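Hawthorne Young Adult Community Boards
Events and Get-Togethers > Fall retreat at Lurar: who should get the beds?

Started by maplesyrupmornings

maplesyrupmornings wrote:

Hi friends! I know the summer calendar is still going strong and most of us are thinking about the next cookout, but sign-ups for the November retreat open soon and I wanted to get a conversation going before they do. For the newer folks, the retreat is a long weekend at the Lurar cabins, up past the reservoir, and it's for teens and young adults who are in treatment or finished with it. There's a big stone fireplace, way too much cocoa, and a dock that is freezing cold that time of year and that somebody always ends up sitting on at six in the morning anyway (me, it's me).

So the trouble is space. We have 4 cabins, and last year 66 people put their names in, which is wonderful and also sort of heartbreaking, seeing as how we had to turn so many away. The planning group is asking whether people who have already been on a retreat should go to the back of the line this year so first-timers can have the beds. I've been twice and I'll happily step back if that's what everybody wants, but I have mixed feelings and I'd love to hear what you all think. Please be kind to each other, I know this one is close to the heart.

porchlight_22 wrote:

Thank you for starting this, maple! I'll go first and say yes, first-timers should get the beds, and I say that as someone who has loved every retreat I've been to. When I was in the middle of chemo I hadn't met one other person my age going through it. My infusion center was full of very sweet grandmas who kept giving me butterscotch candies, and I adored them, but I went home every time feeling like I'd landed on the wrong planet. Then I got to Lurar, and the first night a girl across the table asked if my eyebrows were drawn on, because hers were too, and we laughed until I had to go outside for some air. I want somebody else to have that this year, and I can't see how I get to have it a third time while they wait at home.

tacotuesdaysurvivor wrote:

I'm going to respectfully disagree with porchlight, and I hope that's all right because I really do love your posts. The weekend you're describing worked because that girl across the table was there, and I'm pretty sure she had been before. A cabin full of people who have never met and are all nervous and all tired can be a very quiet cabin. My first year was sort of like that, we all just looked at our phones (there's no signal up there, so we were looking at old pictures on our phones), and it was an older returning camper who finally got out the cards and made everybody play. I'd keep some beds for people who've been before. I wouldn't say half, but some.

I'd also gently say that finishing treatment isn't the same as being done needing people. My hardest stretch came a good while after the last scan, when everyone at home figured I was fine and had gone back to asking me about school.

porchlight_22 wrote:

That's fair, taco, and that last part got me a little teary at my desk. I guess what I'd want to know is whether the returning folks would be going as campers or as helpers. If you're there to help the new ones settle in, I'm all for it. If it's a reunion for people who are already close, that's where I get stuck, because I remember standing in the dining hall my first year holding a tray while a whole table of old friends shouted inside jokes, and I very nearly called my mom to come get me.

bluebicyclebell wrote:

Brand new here, so I hope it's okay to chime in! I'm one of the people who was on the waiting list last year and didn't get in. I wasn't mad about it, I promise, but I did find it hard that I didn't hear until quite late, and I'd already asked for the days off and told my oncologist, who had moved a blood draw for me. If there's going to be a line, could we please just know where we stand in it? I'd rather hear a no early than a maybe for weeks and weeks.

Also, I have no opinion on cards versus no cards, but I would very much like to hear more about this cocoa.

maplesyrupmornings wrote:

Welcome, bluebicyclebell!! I'm so glad you're here, and I'm so sorry about last year. You're right about the late notice and I'm going to pass that along word for word. The cocoa is made in a pot the size of a toddler, and there's a cinnamon version and a plain version, and people have strong loyalties.

quietlykeeping wrote:

I helped with the planning last time, so let me lay out what was on the table at our last meeting at Hawthorne. Please keep in mind that none of it is settled, and I'm typing this from my own notes, which were written on the back of a pharmacy receipt.

1. First-timers first. Anyone who hasn't been to Lurar gets offered a spot before anyone who has. It's the simplest one to explain, and it's the one the nurses we talked to liked best. The worry is the quiet cabin that taco described.

2. Held-back beds. We'd keep 15 beds for returning people, who would agree ahead of time to host a table at meals and stay with the craft room or the fire circle in the evenings, whichever suits them. The rest would go to first-timers. There was some back and forth over whether hosting is too much to ask of somebody who's still worn out, and I don't think we got to the bottom of it.
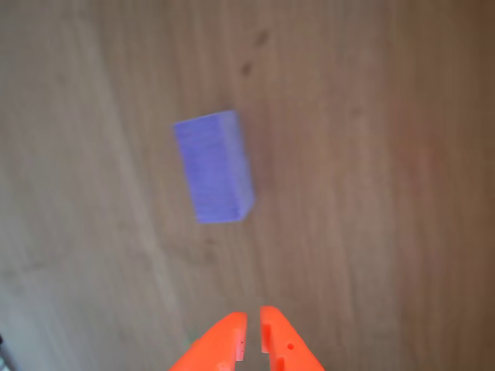 3. Two shorter retreats. We'd do one in the fall and another in early spring, a single overnight each, and people could pick. More of us would get to go, but the drive is long and a lot of folks said they'd only be starting to unwind when it was time to pack up.

4. Day guests. Returning people come up on the bus for the middle day, have lunch and do the afternoon stuff and ride home after supper. Gromard, the bus company we used last year, would let us add a second run. It costs money, though, and I'll get to that.

The whole thing hangs on the budget. Lekum has been giving us the cabins at a kind price for as long as I've been involved, but the second bus and the extra meals would put us $3,000 over what we have set aside. We could raise it. We'd have to start soon.

tacotuesdaysurvivor wrote:

Number 2, all day long. And I don't think hosting a table is too much to ask if you can swap out when you're tired. Put two people on each table and let them trade off. If one of them needs to go lie down, nobody minds, everybody in the building understands needing to go lie down.

gardenglovesgal wrote:

Mom of a camper here, so please take this with a grain of salt, I know it's mostly your space and I try to stay out of your hair. My son went two years ago and came home with more color in his face than he'd had in months, and he has asked about Lurar at the dinner table ever since. He'd be thrilled with a day visit. I don't think he needs the bed so much as he needs to see the place again and hug a few people. So I'd like to put in a word for number 4, and I'd bake for any fundraiser you care to name. I do a lemon bar that has been well received.

I do have one concern about the day guests, and it's the ride home after supper. It gets dark early by then and that road is twisty. Could the bus leave before the sun goes down?

quietlykeeping wrote:

Good point on the road, gardengloves, and thank you. We could move the big meal to the middle of the day and send folks home with a sandwich. I'll write it down (on proper paper this time).

nightowlnutmeg wrote:

I'm going to be the grump for a minute, and I hope you'll forgive me because I've been up since 3:00 with steroids and I've reorganized my whole spice drawer. I don't love the day guest idea. The thing that made the weekend work for me was that the door was sort of closed behind us. By the second day people had quit putting on a brave face. I took my hat off at breakfast, and I had not taken my hat off in front of anyone except my sister. If a busload of people had come up the steps right then, even lovely people, I think the hat would have gone right back on.

I don't mean that as a knock on anyone's son. I'd just hate to lose it.

gardenglovesgal wrote:

Oh honey, no offense taken at all. I hadn't thought of it that way, and I'm glad you said it. I hope you get some sleep tonight.

porchlight_22 wrote:

Nutmeg, I had the same kind of moment with my port scar and a tank top, so I hear you. What if the returning folks who don't get a bed had their own day up there, after the retreat's over? Same bus, same cocoa pot, everyone who's been before is invited. The first-timers keep their closed door, and the rest of us still get the dock.

tacotuesdaysurvivor wrote:

I could live with that as long as we keep some hosts overnight. I'm not budging on the hosts! But a reunion day would take the sting out for the ones who don't get picked, me included, probably.

bluebicyclebell wrote:

Speaking as the person with the tray in the dining hall (future tray, fingers crossed), I'd feel better knowing there was somebody at the table whose job it was to wave me over. So I think I'm on team held-back beds. Could the hosts maybe post a hello on here beforehand so we'd know a few usernames going in?

maplesyrupmornings wrote:

I love that so much. I'd do it tomorrow!

Okay, I'm going to take this whole thread to the planning group at Hawthorne. What I'm hearing is that most people lean toward number 2, with hosts in pairs, plus porchlight's reunion day if we can afford the bus, and an early answer for everybody on the list. Nutmeg's point about the closed door is going in too, in bold. If I've got any of it wrong, holler before the meeting. And gardengloves, I'm afraid I'm going to need to hear more about the lemon bars, because it sounds like we're having a bake sale.

gardenglovesgal wrote:

I'll bring two pans. One has no nuts anywhere near it, and I'll put a label on it.

nightowlnutmeg wrote:

Slept six hours, feeling much less grumpy, still don't want the bus coming up mid-weekend. I can bring banana bread to the sale, and I know exactly where my nutmeg is now.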